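双腕ロボットの卓上作業で、立ち入りと手出しの社内ルールをどう書くか

投稿者:レンピ・キースキネン
投稿日:2019/08/08
カテゴリ:ロボット・自動化 > 安全・運用ルール

小型のアームを左右に向かい合わせで付けた作業台を使っています。課題はカトラリーの仕分けで、卓上に置いたスプーンなどをつかんで容器に入れる動作です。動かし方は、遠隔操作と、記録した動作の再生の両方があります。作業台のルールを文書にすることになり、私が下書きの担当になりました。
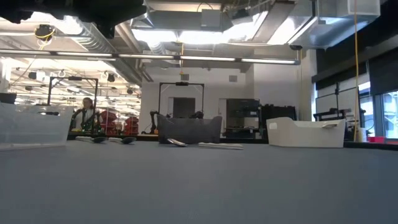
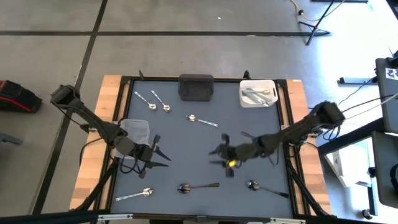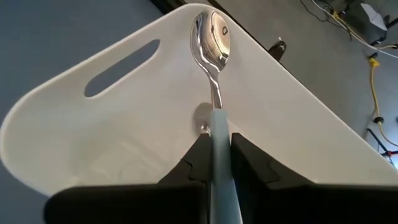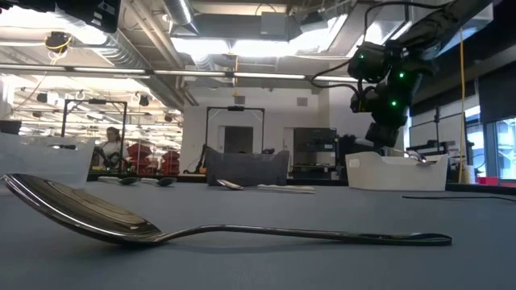

スプーンの仕分け課題。2枚目は作業台を見下ろしたところ、3枚目は手首側のカメラ。

今あるのは、前任者が残した3行のメモだけです。「動作中は手を出さない」「帰るときは電源を切る」「ケーブルを踏まない」と書いてあります。使う人は6人に増え、メモの読み方が人によって違うことが分かってきました。

困っているのは次のような点です。

・「動作中」の範囲。アームが止まっていても、サーボが入っていれば動作中なのか。再生が終わって次の指示を待っている間はどうか。遠隔操作の人が手を離して休んでいる間はどうか。

・落ちたスプーンを拾うとき。台の上で転がっただけなら指を伸ばせば届くので、止めずに取る人がいます。床に落ちたときは、アームの下にかがむことになります。

・作業台の周りの人。同じ部屋で別の機材を使う人がいて、台の向こう側に席があります。どこまで近づいてよいか、床に線を引くべきか。

・記録中の中断。1回分の記録の途中で止めるとデータが捨てになるので、止めるのをためらう人がいます。今の課題は185回分を記録する予定で、遅れ気味です。

アームは小型で、力も強くありません。販売元のユンツネンからは、手引き書のほかに運用の見本のようなものはもらっていません。工場の産業用ロボットの規則をそのまま写すと、誰も読まない厚さになりそうです。一方で、自己流で書いて大事なことが抜けるのも困ります。

A4で1枚か2枚に収めたいです。どの規格や法令を下敷きにすればよいか、またどういう書き方なら守られるか、経験のある方に教えていただけると助かります。

投稿者:アレクシ・ティッカネン

ラミコという会社で、小型アームを使う試験室の手順書を書いていました。長くなりますが、順に書きます。

まず下敷きの話です。産業用ロボットの国際規格はISO 10218で、第1部がロボット本体、第2部がロボットを組み込んだシステムです。人と同じ空間で使う場合の考え方はISO/TS 15066にあります。日本の職場であれば労働安全衛生規則も見てください。第36条に特別教育の対象、第150条の3から第151条に教示や運転、点検のときの措置が書かれています。駆動用の原動機の定格出力がすべて80W以下のものは、この規則でいう産業用ロボットから外れます。おそらくそちらの機種は外れますが、必ず手引き書か銘板で軸ごとの値を確かめ、確かめた結果を文書に残してください。研究開発中の機械の扱いも別に定めがあるので、自分で判断せず、職場の安全担当に見てもらうのが早いです。

外れたとしても、何も決めなくてよいことにはなりません。私のところでは、対象外の機種でもリスクアセスメントの表を作り、そこからルールを起こしました。表といっても、危ない場面、けがの程度、起こりやすさ、対策の4列だけです。

次に「動作中」の定義です。これは状態で決めるのがよいと思います。うちでは三つに分けました。

緑:サーボ切。手を入れてよい。
黄:サーボ入、動作なし。手を入れてはいけない。
赤:動作あり。手を入れてはいけない。

黄と赤は、手については同じ扱いです。分けた理由は周囲の人のためで、黄のときは横を通ってよく、赤のときは線の外にいる、という違いをつけました。ただし、アーム本体のランプの色をそのまま状態の色に使うのはやめたほうがよいです。4枚目のアームの関節に緑の光が見えますが、機種によって緑は通電中や正常の意味で、止まっているという意味ではありません。ルールの「緑」と本体の緑が食い違うと事故のもとです。うちも最初はこれで混乱し、あとで色をやめて「切・待機・動作」の札に替えました。はじめから札にすることを勧めます。

サーボを切るとアームが自重で下がる機種があります。ブレーキのない関節を持つ小型機では珍しくありません。手を入れる前にサーボを切る、とだけ書くと、切った瞬間に指の上へ下がってくることになります。手順は次のように書きました。

1 操作者が左右のアームを退避姿勢に戻す。
2 操作者がサーボを切り、「切」と声に出す。
3 札を「切」に替える。
4 手を入れる人が、左右とも動かないことを目で確かめてから手を入れる。
5 手を抜いたら「出ました」と声に出す。
6 操作者が復唱し、札を戻してからサーボを入れる。

一人で作業するときも声は出します。初めは照れくさいのですが、横に人がいるときに効きます。

左右という点は必ず入れてください。双腕の場合、使っていないほうのアームを忘れます。片方だけ退避させて、もう片方が台の中央に残ったまま手を入れる、というのが一番多い違反でした。

落ちたスプーンの扱いは、場所で分けると守られます。

台の上に落ちたもの:その回が終わるまで触らない。動作の邪魔になるなら止める。
床に落ちたもの:その回が終わるまで拾わない。予備を使う。

予備を置くのが肝心です。予備がないと、ルールがあっても人は拾いに行きます。金属のカトラリーは重さや柄の形が違うと条件が変わるので、同じものを余分に買っておいてください。

中断の話は、書き方より扱いの問題です。止めた回は失敗に数えず、「中断」という区分で残すようにしました。理由の欄は一言で済ませます。予定回数が185なら、中断を除いて185と数えるのか、含めて数えるのかを先に決めておく必要があります。曖昧だと、遅れているときほど止めなくなります。うちでは除いて数え、その代わりに日程へ余裕を見込みました。

周囲については、最大到達範囲を実測してください。手引き書の値は手首までのことがあり、グリッパーとつかんだ物の長さが加わります。スプーンの柄の先が外を向いた状態が一番長くなります。その値に余裕を足して線を引きます。2枚目を見ると床に黒いテープの線がありますが、立ち入りの線を引くなら色を変えたほうがよいです。前からある線と同じ色だと、何の線か分からなくなります。

非常停止は、操作者の手元と、台の反対側に立つ人が届く位置の両方にあるか確かめてください。写真では位置が分かりませんでした。押したあとに電源が落ちてアームが下がるのか、姿勢を保って止まるのかも、一度は実際に試して全員が見ておくべきです。うちは使用開始前の点検に入れ、押した結果を記録していました。

最後に、文書は1枚で足ります。上の三分の一に手を入れる手順、真ん中に落下と中断、下に連絡先と点検欄です。規格の名前や根拠は別紙にして、台には貼らないほうが読まれます。

投稿者:テーム・コスケラ

小型機なら柵はいらないです。指が当たっても痛いくらいで済みます。うちは「動いているときは触らない」の一文だけで3年やっていて、何も起きていません。細かく書くほど読まなくなると思います。

投稿者:レンピ・キースキネン(投稿者より)

お二人ともありがとうございます。

ティッカネンさん、手順の番号はほぼそのまま使わせてください。サーボを切ったときの下がり方は試したことがありませんでした。次の点検で左右とも見てみます。

コスケラさん、一文にまとめたい気持ちは私にもあるのですが、その「動いているとき」の解釈が割れているのが今回の出発点です。人数が少ないうちは私たちもそれで回っていました。

投稿者:セイヤ・リッサネン

コスケラさんの回答に補足します。起きていないことは、危なくないことの根拠としては弱いです。力の小さい機種でも、グリッパーの指が閉じる力と、金属の柄が当たる場所によって結果が変わります。ISO/TS 15066でも、頭や顔への接触は手への接触と分けて考えています。床の物を拾おうとかがむと顔が台の高さに来るので、私はそこを一番気にします。保護眼鏡を決まりに入れるかどうかは、リスクアセスメントの表で決めてください。

ティッカネンさんの回答に大筋で賛成です。違う意見は一つで、黄のときに横を通ってよいとする部分です。遠隔操作の場合、待機と動作の境目は操作者の手が動いた瞬間です。操作装置に手が触れただけでアームが追従する仕組みなら、周囲の人にとって待機と動作の区別はないに等しいです。遠隔操作のときは、待機も動作として扱うことを勧めます。再生のときは、開始の操作を一つはさむので、分けても構いません。

書かれていない点を足します。

床まわり。2枚目に、三脚の近くで床を這う黄色いケーブルがあり、左端の床には赤と黒のバッグが置かれています。3枚目でも、床のあたりにケーブルやコードが何本か見えます。つまずいて手をつく先が作業台になる配置は避けたいです。ケーブルは通路を横切らせず、横切る場合はカバーを付ける。荷物は線の外に決めた場所へ置く。この二つは一行ずつでよいので入れてください。前任者のメモの「ケーブルを踏まない」は、踏める場所に通っていることが前提になっています。

カメラのスタンド。三脚や枠がぶつかってずれると、直そうとして手を入れる人が出ます。カメラの位置直しは、手を入れる手順と同じ扱いにすると明記してください。私が見た違反のうち、物を拾う次に多かったのがこれです。脚の位置を床に印しておけば、直すのも早く済みます。

手首のカメラ。レンズを拭く、ケーブルを挿し直すといった軽い作業も、左右とも切ってから行います。関節を回すたびにケーブルが引かれるので、使用前に目で見る項目へ入れておくとよいです。

連続作業の時間。遠隔操作は集中が切れると急な動きが出ます。私のいるスタトンでは、操作者は一定の時間で交代と決めています。何分がよいかは作業によるので、初めは短めに決め、記録を見て延ばしてください。

新しい人の教え方。文書を読ませて署名をもらうだけでは足りません。15分でよいので、退避、切、声、札、手を入れる、の流れを隣で一度やってもらいます。非常停止も本人に押してもらいます。押したことのない人は、いざというときに押しません。

見直しの時期。課題が変わったとき、容器の配置を変えたとき、グリッパーを替えたとき。それ以外に期日も決めておきます。今からなら、11月に一度見直すと書いておけばちょうどよいでしょう。

それから、容器のことを一つ。奥に並べた容器は、位置を直すときに台越しに腕を伸ばしがちです。直すときは必ず奥側に回る、または台の手前まで寄せられるように置き場所を変える。どちらでも構いませんが、どちらかに決めてください。

投稿者:レンピ・キースキネン(投稿者より)

リッサネンさん、ありがとうございます。カメラの位置直しはまったく頭にありませんでした。先週、私自身が止めずに直しています。

いただいた内容で下書きを作りました。職場の安全担当のアホネンに渡して、80Wの件と特別教育の要否も一緒に確認してもらっています。台に貼る面は次のとおりです。

作業台のルール

手を入れるとき
左右を退避、切る、「切」と言う、札を替える、左右とも動かないことを見る、入れる。
出たら「出ました」。操作者が復唱してから入れる。
カメラやケーブルを直すときも同じ。

近づくとき
遠隔操作中は、止まっていても動作中とみなす。
札が「動作」の間は、操作者以外は線の外。
荷物は線の内側に置かない。

落としたとき
台の上も床も、その回が終わるまで拾わない。邪魔なら止める。
予備は操作席の引き出し。

止めたとき
誰が止めてもよい。記録は「中断」。予定回数には数えない。

使う前に見ること
非常停止を押して止まること。左右のケーブル。床のケーブル。三脚の位置。

線の位置はまだ空欄です。到達範囲を測ってから書き込みます。

投稿者:アレクシ・ティッカネン

よいと思います。遠隔操作の待機についてはリッサネンさんの言うとおりで、私の書き方が甘かったです。

二点だけ。「止める」と「切る」が混ざっています。邪魔なら止める、は動作の停止なのか非常停止なのか、初めての人には分かりません。言葉をどちらかに統一するか、押すボタンの名前をそのまま書いてください。

もう一点、非常停止は解除の手順も必要です。押した本人か操作者が、左右のアームと人の位置を確かめてから解除する、と一行足してください。解除した途端に前の指令が残っていて動き出さないかも、点検のときに見ておくとよいです。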